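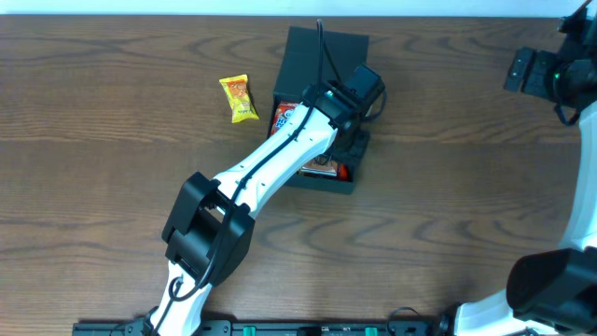 Materials Handling Group – Visits & Excursions

Lab visit, Skema, Bernen (September)

Notes typed up on the train back, so excuse the state of them. Four of us went, plus Catalina Retamal who set the whole thing up and knew where to park.

Got there a bit after nine. Coffee, badges, short talk from Detlef Frerichs. He runs the two-arm bench work at Skema. No slides, thank goodness, just him and a whiteboard.

The question they're on: packing snack packets into a lidded box with two arms, learned from people doing it by hand-guiding, no scripted positions. Packets are nasty. Crimped ends, shiny bits, they slump on each other, and once a few are in the box the arm itself is blocking half of what the overhead camera needs. Our own line people will recognize that one.

Method as I understood it. They collected 1226 demonstrations. Then went back and threw most of them out. Kept 552, and the rule for keeping was about hesitation: any demo where the gripper hung over the tray too long without commiting got dropped. Frerichs thinks the policy was learning the dithering along with the packing. Trained on the lot first, then on the 552, same network, same number of steps.

Result: the smaller set did better. Not by a mile on the first few packets, but a lot better on the last ones, when the box is filling up and there's less room for the fingers. He put the curves up side by side and they split right where you'd expect. Test was 229 trials per version, packets put down by hand wherever.

Then out to the bench. Two white and black arms over a wood table, dark box with the lid folded back, packets in the tray and a yellow one still lying out on the table to the left. Fingers down over the right side of the box. Much smaller setup than I'd imagined from the paper, and the cables are just looped along the arms like ours are.

Questions from our side:

Does the second arm earn its keep? Partly. They have 3 seeds with it and he didn't want to say more until the one-arm runs are finished.

Would the filter work on another job? Unknown. Meinecke is supposed to try it on pouches at their site, starting with the Flaridus grippers they already own.

Who decides what "too long" is? A threshold, picked by looking at it. Catalina pushed on this quite hard. Frerichs agreed it's the weak spot and said they're sweeping it now. Lower setting throws away good careful demos, higher one lets the ditherers back in.

Lunch in the canteen, decent soup. Missed the tour of the machine shop becuase we ran over.

To do: I've asked for the filter script, Catalina is chasing the threshold plots. Expenses to me before the end of the month please, parking slips included.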